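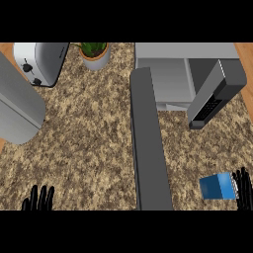
According to Tapio Seppälä, the first thing to settle with Linora is whether the kitchen you train in looks enough like the kitchen you plan to work in, and most buyers leave that question until after they have paid. Seppälä made the remark in a written comment on the product's user forum, and it is often repeated in discussions of the package.

Linora is a commercial software kit for training and testing two-armed kitchen robots in simulation. It is developed and sold by Kauppinen, a robotics software company, and is aimed at research labs, small robot makers and technical colleges. The kit supplies rendered kitchen counters, a set of household objects, models of two robot arms with fingered grippers, and tools for recording and scoring attempts at simple tasks. No robot hardware is included.

History

Work on Linora began as an in-house test bench at Kauppinen. The company needed a way to check new control software overnight without tying up its arms. The first version had a single counter and no appliances. It was later rebuilt as a product after partner labs asked for copies. The current release, version 2, went on sale on Monday, May 23, 2022. An update in September of the same year added support for recording both arms in a single file, which had previously required a separate script.

Contents

The kit is built around counter layouts, of which version 2 has 19. Each layout consists of a work surface with fixed furniture and a choice of movable items. Surfaces include speckled granite styles and plain colors. Appliances such as toasters and microwaves can be placed at any angle, and potted plants and shelving units can be added as clutter. Small colored boxes serve as the basic items for grasping practice, and the user can set their size, weight and surface friction.

Views can be set from overhead, from the side, or from a point on either wrist. In the overhead view, usually only the grippers of the two arms show at the near side of the counter. The user can change the lighting and the camera height between runs, or let the program vary them at random.

Tasks are written in short text files. A typical beginner task asks one arm to pick up a box and set it down in a marked area while the other arm stays clear. Harder tasks involve passing an item from one gripper to the other or working close to an appliance. The program logs joint positions, contact forces and rendered views for each attempt.

Operation

Linora runs on an ordinary desktop computer with a graphics card. The arms can be driven in three ways: by a handheld controller, by a recorded path, or by the user's own control program. Handheld control is the usual starting point, and the recordings it produces can be used as training data.

Contacts between fingers and objects are computed at a finer time step than the rest of the layout. This makes grasping more stable but slows the program down when both arms are holding something. Kauppinen recommends turning off shadows for long unattended runs.

Licensing and support

The kit is sold as a yearly license in two forms, one for teaching and one for commercial use. The teaching license covers a full classroom but leaves out the tool for importing outside object models. Support is by e-mail, and a 7-day trial is offered with all layouts unlocked. Printed manuals were dropped with version 2 – the documentation is now online only.

Reception

The technical college in Millby adopted Linora for its introductory robotics course and published its lesson files for other schools. Its instructor, Emiliano Cervantes, praised the task format as easy for students to read and edit. He was less satisfied with the movable items, which he found too stiff; bags, towels and other soft goods are missing from the object set.

Reviewers have also pointed to the limited choice of grippers. Changing the finger shape requires editing a model file by hand, and mistakes in the file are reported only when the program starts.

Linora is often compared with Salus, a competing kit that covers whole rooms and mobile robots. Salus has the larger object library, while Linora is considered quicker to set up and better suited to close work on a counter. Recordings can be moved from Linora to Salus with a free converter, though contact forces are lost in the process.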